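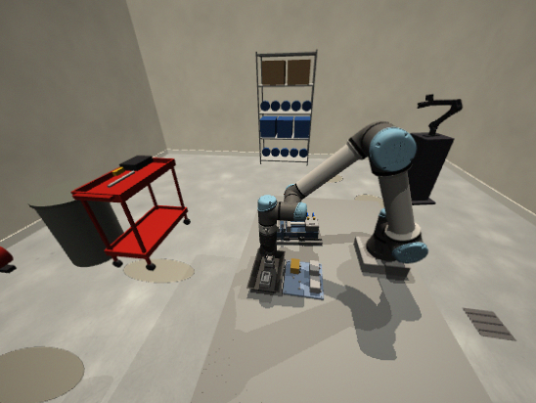 **VISITS / Workshop automation**

Norach opened its building in Albridge for an afternoon in March, and I went with one question from our members: can any of this do the dull jobs in a small shop yet, or the dull jobs at home? We are mostly people with one or two machines, a bench and too many trays of parts. Several of us also do the laundry.

The building is a former seed warehouse on the road out toward the reservoir. Parking was easy. There were over 30 visitors, more than the coffee had been planned for, and we were split into two groups at the door. My group started upstairs with the simulation work and finished downstairs with the household bench. The other group did it the other way around, and from what I heard in the parking lot they had the better order.

## Upstairs: the small parts job

Norach does most of its early work in a program of its own called Brendo. A room, a robot and a set of parts are built in the computer, and the arm is run there many times before a real arm is given the job. The upstairs session was all Brendo, shown on a large screen with the blinds down.

The job was bench assembly of a kind most of us would know. There is a black tray with small machined parts in it, a light blue plate to the right of the tray, and a vise behind. The arm has to take the parts from the tray and put them on the plate in the right places, square and fully down. A yellow block sits at one corner of the plate.

The simulated room has been given some of the clutter of a shop: a red cart with a long silver bar lying across the top tray, shelves at the back with cardboard boxes on top, a floor vent. I asked whether any of it mattered to the job. The answer was that the arm has no use for the cart or the shelves, but that the cameras see them, and a system trained in a bare room gets confused in a full one. That matches what I know of new employees.

The demonstration took 20 minutes, including a stop to reload. The arm moves more slowly than I would. It goes to a point above the tray, waits, comes down, waits again, and closes. Someone in the second row asked if the waiting could be taken out. Some of it can, we were told, and some of it is the software checking where the part is.

They then switched to a closer view, which was the most useful part of the session for me.

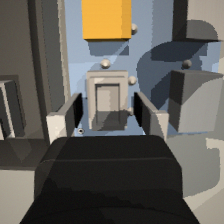 *Close view from Brendo: a part between the finger pads, with a gap on each side.*

From across the room you would say the gripper is in the right place and the rest is easy. Close up, you can see how little space there is to work in. The fingers have to go down on both sides of the part without hitting the pegs or the neighboring blocks, and then close evenly. If one pad gets there first, it pushes the part over before the other pad can hold it. A person corrects for that by feel and doesn't notice doing it. The arm has to be told, or has to learn it.

Shadows came up as well. The gripper puts its own shadow over the part it is trying to find, and the recess in the middle of the part goes dark in places. Norach varies the lighting in the simulation on purpose for this reason. One visitor, who runs a plating line, said his shop has a skylight and the light changes all day. He was told that this is harder than it sounds and that he should expect to put a cover over the cell.

The figures were on a handout. The job had been run 221 times in its current form, and 26 of those runs ended with a part that was tipped, dropped or not seated. The handout did not break these down further. I asked which was most common and was told not seated, usually by a very small amount. In a simulation a run like that costs nothing. In my shop it is a part that goes into the next operation crooked, and I find out at the far end.

To be fair to them, they said this before I did. They do not sell the small parts job as finished. It is in trial with one customer, Taşdemir, who make door hardware and have a lot of trays.

### What the trial is for

Taşdemir wanted the arm for the night hours, when the machines can run but there is nobody to load plates. The parts are small and all the same for weeks at a time, which suits a robot. The trouble in the first month was with the trays. They had been bought over many years from different suppliers, and the corners were not all the same. A person reaches into any of them. The arm had been set up for one. They have bought new trays.

I think this is the real cost for a shop our size. The price of the arm is on a sheet and you can decide about it. The price of making everything around it the same every day isn't on any sheet. Before calling anyone, I would want to know:

- how many kinds of tray, bin and box we use for the same part
- how often the part changes
- who would be on hand when it stops, and whether they can restart it
- what happens downstream if one part is in crooked

On the last one, a simple check at the next station may be enough. Taşdemir use a gauge that will not close if the part is high.

Setup was the other subject people asked about. The arm is of the jointed kind, fixed at its base with the gripper hanging down from the wrist, and it needs to reach over everything it works on. In the Brendo room the vise, the tray and the plate are all within one swing. Most benches are not laid out like that. Mine has the vise at one end and the parts at the other, with the radio between them.
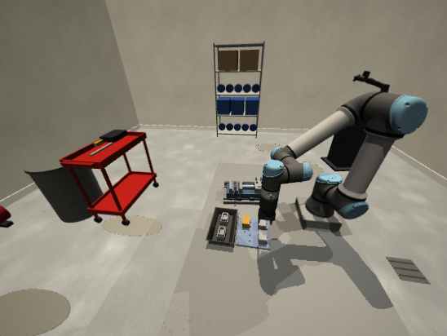

## Downstairs: the household bench

The ground floor had a kitchen counter, a dishwasher with the door off, a laundry table and a shelf of groceries. This work is at a much earlier stage and the staff were plain about that.

Folding towels was the busiest station. A towel is picked up by one edge, shaken, laid down and folded in half, then in half again. It works if the towel starts more or less flat. From a heap it takes several tries to find a corner, and once it folded a towel with a second one inside. A child in our group could do it faster and told them so.

Loading the dishwasher was better than I expected with plates and poor with anything else. Plates go in slots, and a slot is a kind of fixture. Bowls were put in right side up. Cutlery was not attempted.

Groceries were mixed. Cans and boxes went on the shelf where they should. A bag of rice did not, because it changes shape when it is held, and it slid forward off the shelf after the gripper let go. They have a net there.

I asked the same question at each station: would you leave it alone with this for an hour? For towels, yes, since nothing much can go wrong with a towel. For dishes, no. For groceries, no.

## Compared with the shop job

It was helpful to see both on one day. The shop job looks more difficult and is closer to being usable. The parts are rigid, they start in a tray, they end on a plate, and there is a right answer for each one. At home almost nothing starts in a tray.

We went back upstairs at the end for questions, and Brendo was still up on the screen with the same job.
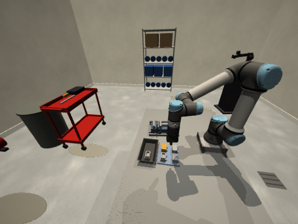 *The work platform with tray and vise. The blue plate holds three white parts and the yellow block.*

Two questions from that session are worth passing on. The first was whether a shop could send in drawings of its own parts and have the job tried in Brendo before spending anything. Norach will do this for a fee, and they want sample parts as well as drawings, because drawings leave out burrs and oil. The second was about safety fencing. That depends on speed and on what the gripper is holding, and they would not give a general answer.

My own view is that a member with one steady part, good trays and unused night hours could reasonably ask for a trial. I wouldn't do it for short runs. I would not buy anything for the house.

## Practical notes

The next open afternoon is planned for the fall. Ask for the downstairs session first, as the towels draw a crowd later on. The stairs are steep and the elevator is for freight only, so call ahead if that is a problem. Cameras are fine upstairs but not at the Taşdemir sample table, where some of the parts are for a product that isn't out yet. I have two spare copies of the handout and will bring them to the next meeting.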